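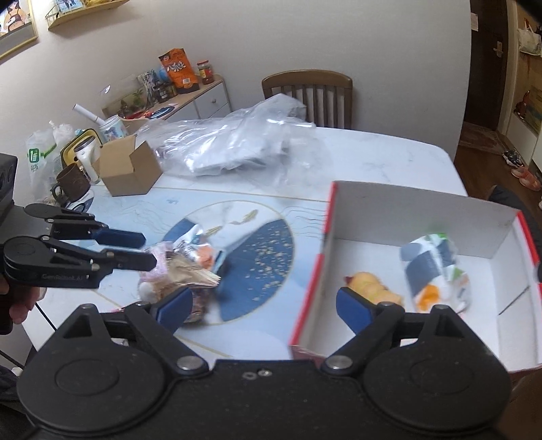 Figure 3. Dining table with items on it.

4.2 Words that stay in the house

I should say at the start of this section that I came to family words by accident. The Wullel word list was meant to cover weather terms and nothing else, and the first eight interviews I did in Munholm were all drizzle and sea fog. But people wander off the point when there's tea going, and what they wandered off to, again and again, was the stuff their mum or grandad said that no one outside the house would understand. I kept the recorder running. By the end of August I had 3406 separate uses written up, which came down to 1237 different words once Marit Vik and I had merged the spellings (a horrible job, and we still disagree over "flimp" and "flimmp").

So what are they for? Vik (see her notes in the appendix) sorts them by part of speech, and nouns win easily. I find it more useful to sort by what was going on when somebody needed the word. A lot of them come from meals. The end of the loaf has a name in every one of the 14 households I went back to, and in some it has two, one for each end! The dining table is also where most people told me they'd learned these words in the first place, usually by being told off with one. "Stop prinkling" means stop picking the raisins out. You could work that out from context, and I suspect a child does exactly that.

The remote control is the one everybody asks me about, so let me get it over with. Yes, there are loads of words for it, and no, I don't think they tell us much. Nearly all of them are sound play on the clicking or the pointing, and Flynn Te Moana found the same pattern in his own interviews, which were done a long way from mine and in a much younger group. I've left them out of Table 5 because they swamp everything else.
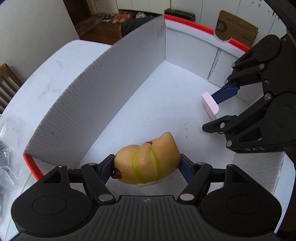 Figure 4. Open cardboard box and contents.

Nouns for things with no agreed name are the group I care about most, and they're the hardest to collect. You can't ask for them directly. If I say "what do you call a thing you have no word for?" people just look at me, quite rightly. What works much better is having an object to hand and waiting. The tan rubber toy in Figure 4 is a good case of the sort of object I mean, all rounded lobes, with two curved yellow-green stripes down its middle. I can get as far as "toy" and then I'm stuck, and in a house where it had to be asked for every bedtime I'm fairly sure "toy" wouldn't do for long. Compare the pale pink block, where plain English copes perfectly well and I'd expect no family word at all.

Ayman Moussa read a draft of this and objected that I was making it sound as if a gap in the language calls a word into being. He's got a point. Plenty of the 1237 have an ordinary twin that the speaker knows and uses at work. One woman says "dressing gown" to her sister-in-law and "wuffle" to her own children, and she was surprised when I played the two recordings back to her, because she'd have sworn she only ever said one of them. The gap idea won't explain "wuffle". Habit might, or affection, or simply who's in the room, and I come back to this in 4.4 with the sister-in-law recordings.

One caution on dates. Speakers were very sure about who made a word up and very unsure about when. I had three brothers (interviewed separately, last session 6/11/21) each tell me that he'd coined "skibbet" for the gap behind the sofa. I've entered it once, with no coiner.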